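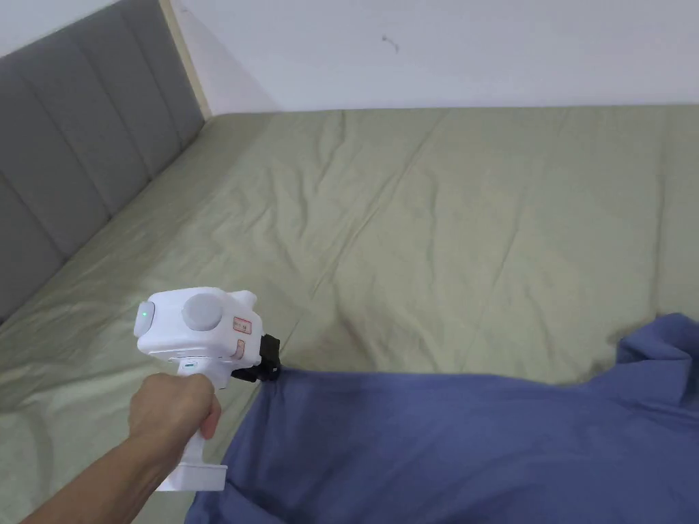
A hand-held gripper pinching the edge of a blue garment on a bed.

Museum Education, Unit 4: Watching Visitors
Notes for the February sessions
Instructor: Declan Fitzgerald

Last unit we talked about what exhibit designers hope will happen in a gallery. This unit is about what does happen, which is usually a child pressing the button and leaving before the answer lights up.

Terms you need

Dwell time: how long a visitor stays at one exhibit. Start the clock when both feet stop. A slow walk past does not count, however thoughtful the walker looks.

Holding power: dwell time divided by the time the exhibit needs to make its point. A two-minute film watched for 30 seconds has a holding power of 0.25. The film's director will tell you it is higher.

Attracting power: the share of passing visitors who stop at all. Benches score very well on this.

Cued and uncued: a cued visitor knows you are watching. Cued visitors read labels. They read them aloud, to their children, with expression. Keep the two kinds of data in separate piles.

The Skatberg tide table

We will come back to this case all month, so learn it now. Skatberg is a small coastal museum with a water table where visitors move barriers and watch how waves bend around them. Staff tracked 1,157 visitors over one season. The median stay was 58 seconds. The label, read at a normal pace, took longer than that, and it came before the instructions.

The first fix was a bigger label. Stays did not change. The second was to cut the label to 15 words and put a question at the top: "Can you keep the harbor calm?" Families began to stay, and to argue, and arguing is what we want. Parents stopped reading to their children and started giving them bad advice about barriers, and the children tested it and found out it was bad. In the coding scheme this is "joint explanation." Score it generously.

Note what the Skatberg study can't tell us. It has no follow-up, so we know people talked about waves, and we don't know if anyone remembered a thing by dinner. Hayes makes this point at length in the reading. You may skim the part about the parking lot.

Coding talk

Use the Hayes sheet, one per group. There are 11 codes. You will mostly use four of them: naming, describing, explaining, and off-topic. Lunch is off-topic. "It's like the bathtub" is explaining, or at least the start of it, and many of you coded it as off-topic last year's class did too, so let's end the tradition.

If two coders disagree, talk it over after both sheets are finished. Do not look at your partner's sheet and discover that you agreed all along.

Field assignment

Work in pairs. Choose one hands-on exhibit, at the Prarnov gallery or anywhere else that will let you stand around with a clipboard. Get permission at the front desk first. Watch every third group that crosses your line on the floor, even if the fourth group is more interesting. It will be.

Hand in your raw sheets, a one-page map of where people stood, and two pages on what you would change. "Add a touch screen" is an acceptable answer only if you can say what the visitor will do with it that they can't do now.

Reading for next time: Hayes, chapters 2 and 3. Bring a pencil, as the gallery does not allow pens.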